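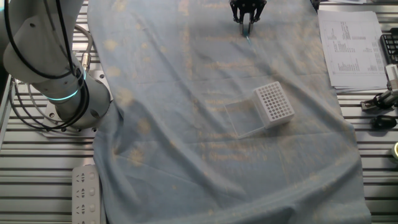
Jasmina Spahić
Technical Writer, Bench Consumables, Kelmendi

4.2 Laying out the tip rack

The cloth marks the handling area for racks and lids.

1. Spread the cloth over the grooved aluminum surface. Folds may remain. Leave the grooves exposed on both sides.

2. Set the rack and its lid on the cloth. Keep printed sheets off the fabric.

Note: A tilted rack can lose tips. Set it upright before filling.

3. Lay the clear lid flat on the cloth, next to the rack, and check that the perforated top of the rack is uncovered.
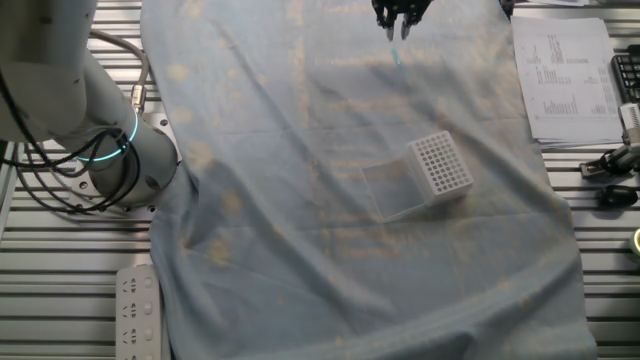 4.3 Replacing the cloth

Caution: Do not shake the cloth over the table.

1. Remove the rack and lid.
2. Fold the cloth inward from the edges and lift it off.
3. Replace a torn cloth. Faint stains are acceptable for dry work.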